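Fio sobre mudança de apartamento, porque saí do Orlandini em julho e ainda tô achando coisa em caixa errada 🧵

Foram 14 anos no mesmo endereço, gente. CATORZE. Vocês não fazem ideia do que cabe num armário de corredor (eu também não fazia!)

Primeiro erro: pedir orçamento por telefone. A Ketska me passou um valor, chegou no dia e virou 2.000 reais, fora o piano. Fechei com a Rondia, que veio ver tudo antes. 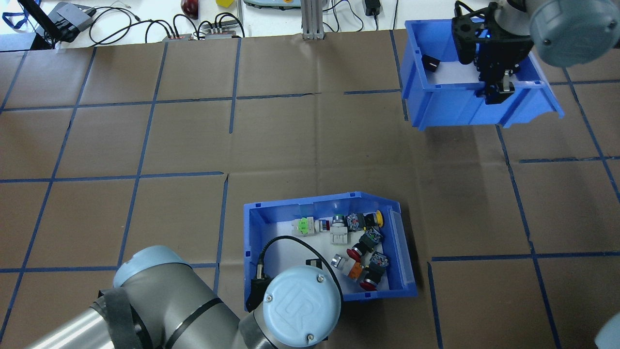

Precisa embalar livro em caixa grande?
Livro vai em caixa pequena, sempre. Caixa grande é pra edredom, almofada, abajur. O Renato Cabrera encheu uma enorme só de enciclopédia e ficou dois dias sem conseguir virar o pescoço.

Outra coisa: etiqueta na lateral, nunca em cima. Empilhou, sumiu a etiqueta. Eu escrevia o cômodo de DESTINO e mais duas ou três palavras do conteúdo
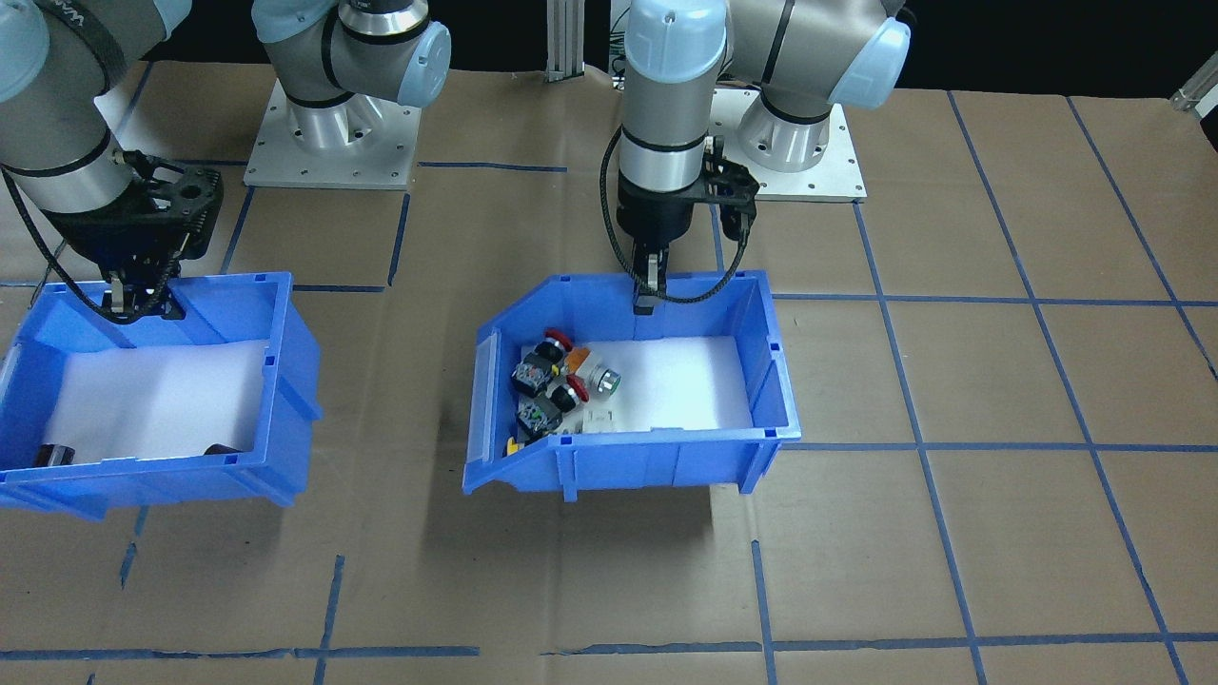
e mesmo assim o saca-rolhas foi parar no banheiro, vai entender. A cozinha eu deixaria por último de novo, menos as formas de bolo, que ninguém usa na véspera de mudança.

Plástico-bolha gastei pouco. Toalha e meia resolvem quase tudo, e as taças da minha vó chegaram inteiras!!
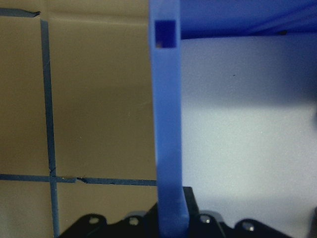 Azul que não acaba mais 💙

A Mekdes Teshome me ensinou a melhor de todas: mala de primeira noite. Lençol, carregador, papel higiênico, remédio, café. Vai com você no carro, não no caminhão

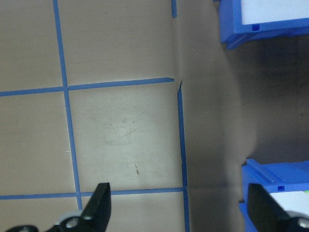

e o café tem que ir junto com o coador, hein, aprendi às sete da manhã numa cozinha sem nada.

Agora falta vender o sofá, que não passou na porta do Vallo por causa de 2 centímetros. Alguém quer? Retira no térreo, aceito proposta.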